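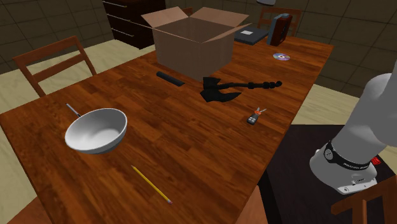 Long thread on how I keep the Lobo cell running. Lobo is one simulated arm on a stand next to a dining table, with household stuff spread over the table. I took it over from Edvin Haugland in April and I've now rebuilt most of it, so I'm writing it down while I remember.

Where it runs: one workstation under my desk, one physics process, one renderer. The scene files are kept on a shared drive called Lavine. The software that steps the arm and logs the joints is Stomgate, which is ours.

I'll start with the stand, which has caused more trouble than anything else. Its top is lower than the tabletop. That is on purpose. The first version had the base bolted on the table itself, and the shoulder took up space we wanted for objects.

Moving the base off the table meant the edge of the table became an obstacle. If the arm reaches across it with the elbow low, the forearm clips the wood. So the planner gets a keep-out slab along that edge, a little taller than the real edge.

If you copy this setup, put the slab in the planner file only. I once put it in the physics file too. The arm moved fine and then small objects hung in the air next to the table where they should have dropped. Took me a morning to find.

The base flange is fixed to the stand with a fixed joint. The stand is fixed to the floor with another one. Check both after every edit. If you delete and re-add the stand, the second joint goes away without any warning and the whole thing creeps across the floor during fast moves.

Creep is slow enough to miss by eye. I log the base position at the start and end of every run and compare. If the two numbers differ at all, the run is thrown out. A fixed base has no reason to move.

Now objects. The table set has a big open cardboard box, a bowl, a pencil, keys, a disc, a remote-like bar, an axe and a few other things. People ask about the axe. It is there for its shape: long handle, heavy head, and the weight is well off to one end.

Every object has two meshes. The one you see, and a simpler one the physics uses. Most of my upkeep time goes on the second kind. The visible mesh can be as fancy as you like, and it tells you nothing about how the thing will behave.

The bowl is the standard case. If you let the tool wrap a bowl in one convex shape, you get a solid dome. Looks like a bowl, acts like a stone. Anything you put in it sits on an invisible lid at rim height.

Fix is to split it into pieces. I use a limit of 2,000 vertices over all the pieces for one object. Above that the step time climbs and I can't tell the difference in the results.

The box is the same problem with extra steps, due to the flaps. Each flap is its own piece with a hinge to the wall. In our build the hinges are stiff and have a rest angle folded outward. Loose hinges looked nicer and made the solver unhappy.

I keep the flap angles in one small text file. They're all a bit different, so the arm can't get used to a neat, square opening. When somebody wants a new box pose they change that file and leave the mesh alone.

The keys were the worst. Thin blades, a fob, a link between them. Edvin had it as a real chain of joints. It would sit quietly for a while, then start to buzz, then shoot off the table. We had a log line just for keys found on the floor.

I made the whole set one rigid body with the blades fanned out. You lose the jingle. You gain a scene that is the same at the end as it was at the start. Parvathi Kotian, who trains on this data, checked her numbers before and after and asked me to leave it rigid.

Pencil: give it some rolling friction or it will never stop. The default is zero. A round thing on a flat table with zero rolling friction will find a slope in the rounding errors and go down it.

The disc is thin, and thin things fall through tables. Two fixes work. Make the collision shape thicker than the visible one, or make the physics step smaller. I thicken the shape. It costs nothing, and the disc only looks very slightly raised.

Step size, for those who want it: I run physics at 500 steps per second and control at a lower rate. I tried going lower on physics to save time. Contacts between the fingers and small objects went soft and the grasps drifted.

Settling. After the objects are placed, the scene runs with the arm parked and no recording, until everything is still. Still means every object is under a speed limit for a full second. Edvin's version waited a fixed time, and slow rollers got past it.

Some objects end up on their side after settling. That's allowed. A bowl tipped over is a fair thing to ask an arm to deal with. What's not allowed is one object inside another. I check for overlap after settling and throw the layout away if I find any.

The checks run on 252 saved layouts. Same ones every time, same seeds. When I change anything in the cell, even the lamp, I run them all overnight and read the list of differences before lunch.

Yes, even the lamp. I once brightened the room and the run came back with changed joint logs. A light can't push an arm. The cause was a script that reloaded the whole scene when the light changed, and the reload put the stand back at an old height.

That's when I moved every height, offset and mount angle into one file. The stand, the table and the camera all read from it. If a number is typed anywhere else, the loader stops and prints the line. Annoying for the first week, then very quiet.

Chairs. They stand around the table and never move. They're in the collision set for the arm and out of it for the objects. So the arm has to keep off the backrests, but we don't spend time on a pencil bouncing off a chair leg after it falls.

One chair is near the stand and it does limit the arm. I had a request to take it out. I said no, for now. A real dining table has chairs where you don't want them. If the planner can't cope with that one, I'd like to know.

Home pose. Lobo parks with the arm raised and clear of the table. The old home pose hung over the middle, which hid half the objects from the camera and gave the settling phase something to bump into.

When you change the home pose, change it in the reset script as well. Stomgate keeps its own copy. I have asked for that to be fixed. Shih-chieh Chien has it on his list and I believe him.

Joint limits next. We use limits a few degrees tighter than the arm model allows. At the real limits the planner likes to lean on the stop, and the motor torque readings go up and stay up. Nothing breaks in a simulator, but the log is no use to anyone.

Torque is my health check for the whole cell. Park the arm, wait, read every joint. The shoulder should be holding a steady load. If the numbers wander, look at the base joint first, then the gravity setting, then the payload mass.

Payload mass was wrong for a long time, by the way. The gripper had been swapped for a lighter one and the old mass was still in the file. Every slow move sagged upward a little. Sivaprasad Kulkarni spotted it from a plot I had been looking at for weeks.

Weekly routine, if you want to copy it. Restart the workstation. Clear the mesh cache. Load the scene cold. Read parked torques. Run 2 layouts by hand and watch them all the way through. Then start the overnight set.

The cache step matters. The tool saves the split meshes so it doesn't have to redo them, and it goes by file name. Save a new bowl under the old name and you get the old bowl's collision shape under the new bowl's looks.

I now put the date in every mesh name. Ugly, works.

Materials: wood on the table, tile on the wall, pale floor. These are only textures. Friction is set per object pair in a table, and the wood grain has no effect on it. I mention it because a visitor from Vostier asked which direction of the planks was more slippery.

Reflections on the disc cost a lot of render time. We keep them on. Parvathi wants shiny things in there, since her detector does badly on them. If you don't need that, a matte disc will give you a good part of the frame time back.

Things still open. The rod by the bowl has a collision shape that is too fat and it stands off the rim by a hair. The flap file needs limits so people can't fold a flap through a wall. The drawers in the background don't open.

Everaldo Leite asked earlier whether the drawers could be made to open. They could. Each one needs a slide joint, a stop at both ends and an inside, and right now they have no inside. I'd also have to move the stand, as the arm is at the wrong side of the table for it.

For anyone starting on the files: read the mount file first, then the pair friction table, then the reset script. Leave the meshes for last. Replies are open, but I'm loading the overnight set now so I'll be slow.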